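Trulell parallel gripper, two months in

I put off writing this until the novelty had gone, because my first-week opinion of any gripper is worthless. In the first week they all look marvellous. You send the open command, it opens, and you feel like a genius.

The Trulell is an electric two-finger gripper with 125 mm of travel, and it replaced the pneumatic Tisetton we had used since the bench was set up. The Tisetton did nothing wrong. It was strong, quick and about as sensitive as a door. It had two opinions on any object, which were "holding it" and "not holding it", and a soft fruit tended to come away with a lasting impression of the first one. We wanted something that could be told to calm down.

Fitting took an afternoon. The mechanical side is four screws and a dowel, and the cable is short enough to stay out of trouble if you route it sensibly. The rest of the afternoon went on the configuration software, a product so keen on confirmation windows that I began to feel it was worried about me. Kwabena Darko got through it faster by ignoring the manual and reading the parameter list from the bottom up. I pass that on as a tip.

Grip force is set on a scale from 0 to 2000, units not supplied. Sarpong, who sell the thing over here, told us by email that the units were "relative", and I suppose they are. In practice anything under 60 is a gesture of goodwill, and a part-filled water bottle wants 176. Go much higher and the bottle crackles and the water level rises in a way that gets your attention. An apple is happy at the same setting. I never found a use for the top half of the scale, though I'm sure somebody out there is picking up anvils.

Where it earns its price is on thin things. Our worst object has always been a slim grey metal rod, the size of a pen, laid flat on a smooth white table. The Tisetton would close near one end and send it off towards the wall. The Trulell can creep shut at a crawl, so the rod gets nudged straight between the pads before the squeeze arrives. It still misses if the approach height is off by a whisker, and then you get to watch a costly machine pinch air with great tenderness.

Complaints. The square fingertip pads pick up dust and lose their bite, so they want a wipe each morning. Spare pads come only as a full set with new screws you don't need. The linkages have a little play at full opening, enough to see if you waggle a finger by hand, though it tightens up as they close. And the status light is so discreet that Esperanza Campos spent half of January convinced hers was dead.

We also borrowed a Gusevance for a fortnight. It was lighter, quieter, and dropped the bottle often enough that we stopped filling it. Back it went.

Would I buy the Trulell again? Yes, and we have asked for a price on two more. Four stars. The fifth is being held back until someone tells me what the units are.
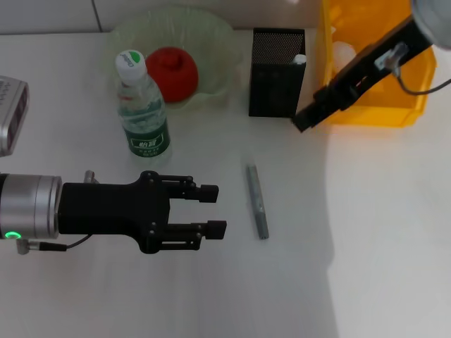

Fingers open at the rod, with the bottle and apple further back.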